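Progress report on the Sekevent tableware review
Prepared for Uvudell, grant holder's copy
Period covered: spring to the end of August

Summary

The money is being spent roughly as planned and the review is behind. Those two facts should be read together. We agreed to look at whether reusable colored stemware can replace disposable cups at the Sekevent community dinners, and to say so plainly if it can't. At the moment we can't say either thing. What we have is one range of plastic-type stemware we know fairly well, a storage problem we did not budget for, and a set of claims from the supplier that we have not been able to confirm.

What was bought

The original plan called for two ranges from two suppliers. Only the Femness range arrived in time. The second supplier moved its delivery date twice and then asked for a larger minimum order, which we declined. So the comparison Uvudell paid for is, for now, a comparison of one thing with paper cups. I don't consider that good enough and I have said so to the board.

We took 50 pieces in mixed colors. The color was sold to us as a practical feature: each table gets its own, guests keep track of their glass, and the washing-up crew can sort by color at the end. I was doubtful about this when I read the catalog and I remain doubtful. At the first dinner people swapped seats after the main course and the colors went with them. By dessert the system was decoration.

What we have learned about the pieces

Stemware was always a strange choice for a room where children run between the tables. The argument for it was that people are more likely to look after something that looks like a proper glass. There may be some truth in that. Fewer pieces were left outside on the steps than we used to see with paper cups. On the other hand, a paper cup left on the steps costs next to nothing.

The foot is the part that matters for our purposes. It decides how steady the piece stands, how it drains, and how it fits a rack. The supplier's sheet spends one line on it and most of a page on the bowl.

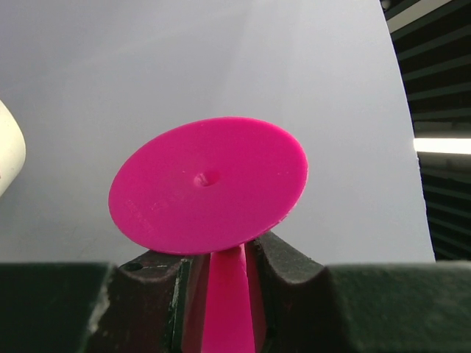
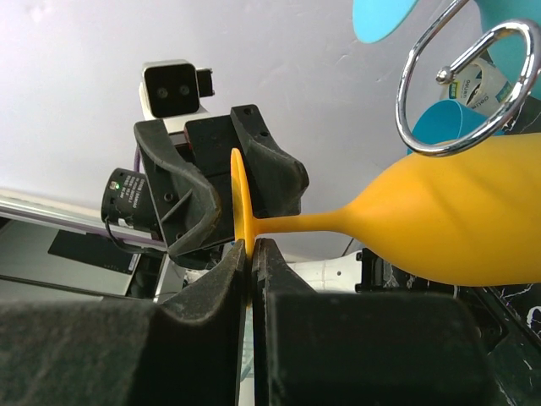
The pink one has a small recess near the middle of its disc and some faint raised lettering that can't easily be read; the yellow one shows how slender the stem is next to the bowl. Both points bear on washing. Any hollow has to be dried by hand or left to drain the right way up, and lettering that shallow is no help to a crew trying to tell one batch from another. We asked the supplier for a clearer marking and were told it would mean a custom order.

Siddiqui disagrees with me on most of this, and wrote back on the draft that the foot is being made to carry too much blame, that a cloth deals with any recess in a second, and that the real trouble is the bowl, which takes up so much space that a rack is full before it holds a single table's worth. Siddiqui would also like it recorded that the guests like them. I record it. We asked for comments at two dinners and the ones we got were kind, but the people who fill in comment cards at a free dinner tend to be kind.

Storage

This was not in the application and should have been. Paper cups stack. These don't. The shelf we set aside was full well before we had put everything away, and the rest went into 7 crates under the stage, where they have to be pulled out from behind the folding chairs before each dinner. Setting up now takes longer than it did last year. I would estimate some 17 minutes more, mostly spent moving chairs.

A hanging rack that holds each piece upside down by its foot has been suggested. It would probably work. It would also have to be fixed to a wall we don't own, and the landlord has not replied.

Breakage and loss

No piece has been reported broken. I would ask Uvudell not to quote that sentence in its newsletter without the next one. We have used the full set at only a few dinners, and 12 pieces are unaccounted for. They may be in a crate that was mislabeled in June, or they may have gone home with people. Until we find them I don't think a claim about durability means much.

Budget

Spending on purchases is under plan because the second range was never bought. Spending on crates and rack inserts is over plan because there was no plan for it. We ask permission to move part of the first sum to cover the second and will send the figures on the usual form.

Next period

We will run the remaining autumn dinners with plain tumblers at half the tables and the stemware at the other half. The tumblers are on loan from the school kitchen and cost us nothing. If they do the same job, I expect to recommend them, and Uvudell should be prepared for a final report that says the colored range was pleasant and unnecessary.

The crates will be recounted before the October dinner. We also still need an answer on who pays for hot water on washing nights, a question first raised in the spring.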